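Wanted: people willing to be outwitted by a box
Jilenora open day — call for participants

Once a year we open the doors, put out the good biscuits and ask members of the public to show us where our thinking has gone wrong. They are always very kind about it. If you have a free Saturday in January and no special knowledge of robots, we would like to meet you.

We need 11 people for the driving sessions. Each of you gets a turn at steering a simulated robot arm around a simulated table, on which our colleague Engelbert Bachmann has arranged a rack and some boxes with what he calls care. You will try to move things. Afterwards Hanna Gajewski will ask how it felt and write down your answer, including the rude words.
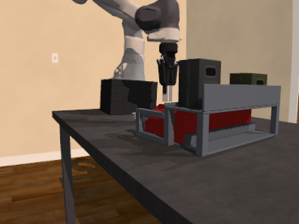

The arm, the rack and the red thing everyone wants to grab first.

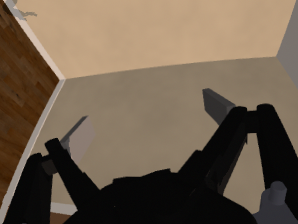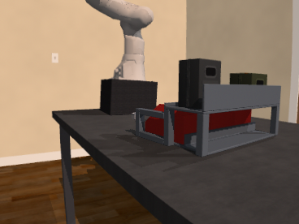
Jilenora Visitor Sessions — Shared Handling Group

What you will do
Arrive at 9.30 for coffee and a short talk by Flurina Oberholzer, who has promised to keep it short. Driving starts at ten, in turns. Between turns you can watch the others, which most visitors enjoy more than they expected to, or try the Plokon demonstration next door. We finish at four.

Who we are looking for
Anyone over 16. We would particularly like people who have never used a games controller, people who use one far too much, and left-handed people, whom we forgot entirely last year. You should be happy to sit at a screen for up to an hour, with breaks. Glasses are fine. Engineers are welcome but will be asked to stop explaining.

What you get
Lunch, your travel costs within the canton, and a Buvum tote bag, of which we still have 300. There is no fee. There is also no prize for the fastest driver, although Domenica Mösli keeps a list on the whiteboard and people do look at it.

How to apply
Write to Notburga Kälin at the visitor desk with your name, your age and two or three lines on why you would like to come. Please tell her about any food you can't eat and whether you need step-free access — the side entrance has a ramp, the front one has eleven stairs and a view. Places go in order of arrival, and she replies to everyone.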